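18 July 2024 — sim notebook, chores track

Spent most of the day on the tidy-up task in simulation. The question on the whiteboard since January has been the same: can one arm put away the stuff a normal household leaves lying around, without a person picking the objects for it? I'm more hopeful tonight than I was at breakfast, so I'm writing this down before I talk myself out of it.

Setup, for anyone picking this up later. Lobo is the planner, Arnley is the scene generator, and Jasia is the grasp scorer we swapped in last month. Everything ran on the Lameck workstation, with the other one still tied up on the drawer-opening runs. Physics step and contact settings unchanged. Wrist view only, no overhead, which makes it harder and also a lot closer to what we could afford to mount on a real arm.

Arnley was told to stop being polite. The old scenes were all mugs and blocks with plenty of air between them, and we'd got very good at mugs and blocks. Now it drops things in a heap and lets them lean on each other. I love these scenes! They look like the corner of my hallway on a bad week.

First batch: six heaps, one target each, told to clear the target and set it in the bin. Lobo got four of them. Both misses were bad approach angles where the wrist came in too low and shoved the pile along the floor. Second batch, same heaps, with the approach height raised a little: four again, but different ones failed, so I don't count that as progress yet. Need to fix the seed and rerun both before anybody quotes a number.

What pleased me was the recovery. In one run the target rolled off to the side, and Lobo backed up, looked again and went after it from the new angle. Nothing in the script asks for that. The whole detour took roughly 6 seconds, slow for a person, but I'd happily let a machine be slow if it's tidying while I'm out.

Loops are still the sore point. Belts, collars, bag handles — anything with a hole in it. Jasia scores the hole as free space and the band as a thin box, and then can't decide whether to pinch the band or go for whatever is inside it. Add hard bits sticking out and the collision margin eats up most of the good grasps. I tried shrinking the margin by hand and got more candidates, a few of them silly (fingertip straight onto a point).
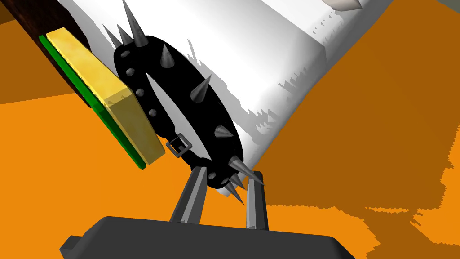
Collar heap, wrist view. Spiked collar around the white cylinder, sponge-like slab behind, fingers open.

I want this one as a standing test. Pull the collar and the cylinder tries to come too; pull the cylinder and the collar hangs on. A kid would hold one and tug the other without thinking. With one arm we'd have to pin something against the floor, and Lobo has no pinning move. Could we fake it by wedging against the dark brown block? Worth an afternoon.

So, household chores yet? Loose objects on a floor, yes, nearly, and I'd bet on it for the shop floor too (offcuts, rags, dropped fittings). Tangled or threaded things, no.

To do:

- fix seed, rerun both batches
- ask Arnley for more loops, including soft ones
- per-part margin in Jasia instead of one global value
- sketch a pin-and-pull move for Lobo
- clear old logs off Lameck, disk is nearly full again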